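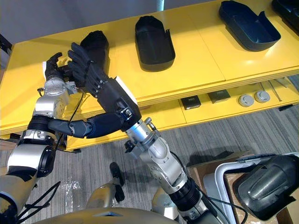 Right hand at a moulded part on the upper shelf, seen from the head camera.

Onar Two-Arm Handling Study: Frequently Asked Questions

What does the study examine?
The Onar study examines whether a policy trained on demonstrations by remote operators can pick up dark moulded parts and release them at a requested position. The method, known as Dallent, predicts short sequences of arm and finger motion from the camera views and joint positions.

Why are dark parts used?
Black and navy plastics return little usable depth data. Parts with an open side also present several plausible grasps, and operators do not always choose the same one.

How many demonstrations were collected?
The released set contains 68 demonstrations by 2 operators. A further 11 were withdrawn owing to timing faults between the cameras and the joint record.

What do the wrist cameras contribute? 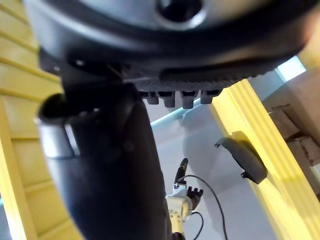 Wrist views are encoded separately from the head view and combined with it before each motion sequence is predicted. The two streams share no weights. A wrist view changes sharply with the angle of the arm, and large objects close to the lens may be blurred while more distant ones remain comparatively sharp. In the view shown, the dark clip on the yellow column is clearer than the post in the foreground, and the cream-coloured arm beyond is small but legible. Annotators are therefore asked to label distant items as well as near ones.

How is a trial scored?
A trial is successful if the part is released upright within 30 seconds. Partial credit is not awarded. Trials stopped by the operator are recorded as failures - the reason is entered in the log.

Is the method compared with others?
Yes. Bassey, a single-view baseline, is evaluated on the same parts and starting positions.

May other laboratories use the data?
Access is granted under the Nurnell research licence. Applications must be signed by an authorised officer of the applicant's institution.

Last updated May 27, 2018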